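Keeping Brokerage and Bank Papers in Order at Home
Household Tips | Gukthorpe Home Pages

Most households with a brokerage account, a savings account and a retirement plan end up with paper in four or five different places. The tips below are for getting it into one place and keeping it there. They assume you still get at least part of your mail on paper.

Sort before you buy anything

Pull out every statement, trade confirmation and tax form you can find. Check the kitchen drawer, the car and the bag you took to work last winter. Make one pile per account, even if an account has only a single sheet. Don't read anything yet. Reading slows you down, and you will do it later anyway.

Once the piles are made, put each one in date order with the newest on top. Staples out, paper clips off. Envelopes can go, unless the postmark matters for a deadline. 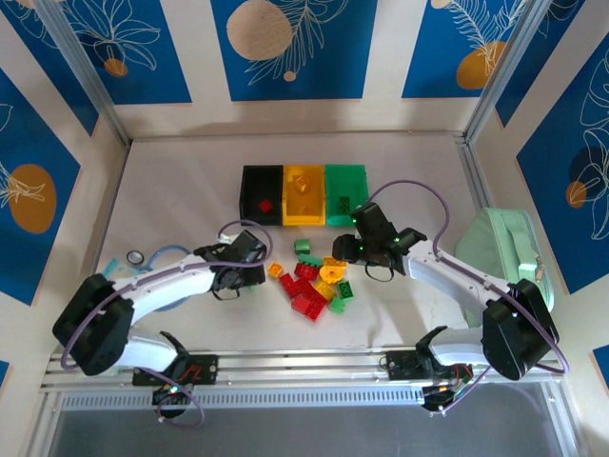
Photo: Handville Workroom

Use three groups

Label them Keep, Check and Shred.

Keep is for anything that shows what you paid for a holding you still own, plus yearly statements, tax forms and account agreements. Purchase records stay for as long as you own the shares or the fund, and then for as long as you keep the tax return for the year you sold.

Check is for monthly statements you haven't compared with anything. They stay in this group until you have looked at them against the yearly summary.

Shred is for monthly statements already covered by a yearly one, old privacy notices with your account number on them, and offers for cards you don't want. Prospectuses usually carry no personal details and can go in the recycling.

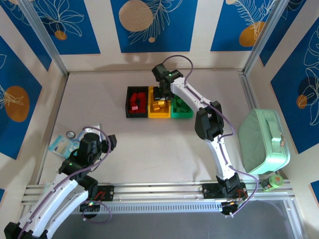 If you own a fund that reinvests its dividends, keep every yearly statement for it. Each reinvestment is a small purchase and adds to your cost. We had one fund at Stokov where the reinvested dividends came to $2,424 over the time we held it, and without those pages we would have paid tax on that money twice.

Check fees once a year

December or January is a good time. Go through the yearly statement with a pencil and mark every fee: account maintenance, paper delivery, wire transfers, trading commissions. Write the total on the front page. Next year you can compare the two front pages in a minute.

Paper delivery is the one most people miss. Stokov charged us $3 a statement until we switched to email. If you switch, download the files yourself and save them in a folder at home — some firms remove older statements from the website, and a closed account may lose its login.

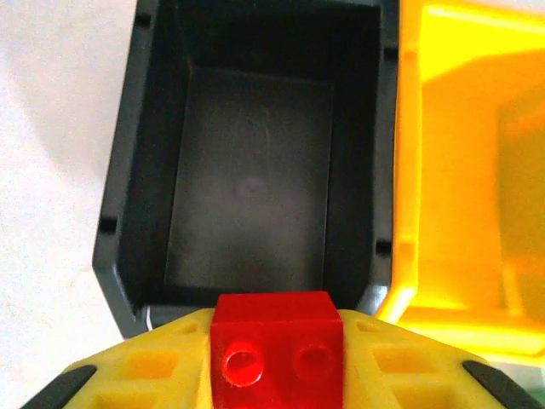
Dark gray bin with a yellow one to its right.

Name the files so they sort

Year first, then month, then the firm, then the type. "2-digit month" matters here, or October will land ahead of February. Keep a second copy on a drive that isn't plugged in all the time.

The one-page list

Type up a single sheet with the name of each firm, the kind of account, the last four digits, the phone number and who is named as beneficiary. No passwords on it. Ours runs to 14 lines, including an old account at Maihi that we would otherwise forget.

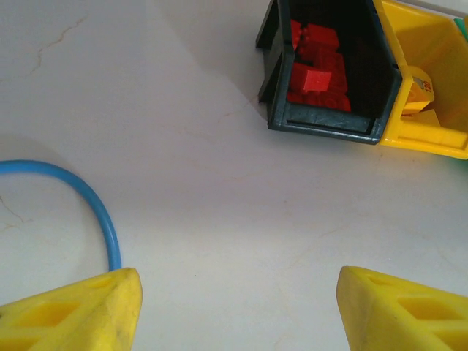
Print the list, date it by hand and put it at the front of the Keep group. Tell one other person where it is. Go over it again after a marriage, a divorce, a birth or a move, and ask each firm to confirm the beneficiary in writing. A will generally doesn't change the name on a retirement account, so the form at the firm has to be right.

For shredding, a cross-cut machine is fine for home use. Feed it a few sheets at a time and let it rest when it gets warm. Many bank branches hold a free shredding day in spring if the pile is too big.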